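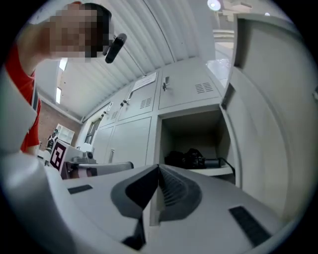 Why Bread Rises

Bread dough starts as a heavy lump. A few hours later it is much larger, and it is full of small holes. The change is caused by yeast, by water and by a part of flour called gluten. This page covers each of them and then gives a test you can run in a kitchen with an adult.

What yeast is

Yeast is a living thing. It belongs to the same large group as mushrooms, the fungi, but each yeast is a single cell and is too small to see without a microscope. Dry yeast from a packet looks like tan grains of sand. Every grain holds a very large number of cells. They are not dead. They are resting, and they start working again when they get water.

Yeast feeds on sugar. Flour contains starch, which is made of many sugar units joined in long chains. When flour gets wet, substances called enzymes cut some of the starch into short pieces that yeast can use. For this reason a dough with no added sugar will still rise.

As yeast feeds, it gives off a gas called carbon dioxide and a small amount of alcohol. The process is called fermentation. Most of the alcohol leaves the bread in the oven.

What gluten does

Gas alone would escape from the dough. Flour from wheat contains two proteins that join together when water is added. The result is gluten, a stretchy material. Kneading, which means pushing and folding the dough, lines the gluten up into thin sheets. The sheets trap gas in the way the skin of a balloon traps air.

Rice flour and corn flour do not form gluten. Bread made from them needs something else to hold the gas, such as egg or a plant gum.

Why temperature matters

Yeast works slowly in the cold and faster in the warm. In a refrigerator, dough may need all night to rise. In a warm kitchen it may need an hour or two. Above 142 degrees Fahrenheit, yeast cells die quickly. Baking goes well past that point. At the start of baking the gas in the dough expands and the loaf grows one last time. Bakers call this oven spring. Then the starch and gluten set firm and the holes stay where they are.

Test: warm water and cool water

You need two small bottles, two balloons, two packets of dry yeast, sugar and a kitchen thermometer.

1. Put one packet of yeast and one spoonful of sugar into each bottle.
2. Pour half a cup of water at 94 degrees Fahrenheit into the first bottle. Pour the same amount at 54 degrees into the second.
3. Swirl both bottles and stretch a balloon over the top of each.
4. Stand the first bottle in a bowl of warm water and the second in a bowl of cool water.
5. Look at the balloons every 6 minutes for one hour. Write down what you see.

Michalis Stamatopoulos ran this test with his class at Skatbridge School one Monday in November. The warm balloon stood up first. The cool one hung down the side of the bottle until after lunch.

Words to know

Enzyme: a substance that speeds up a change in living things.
Fermentation: the way yeast turns sugar into gas and alcohol.
Gluten: the stretchy material in wheat dough.

Last updated: November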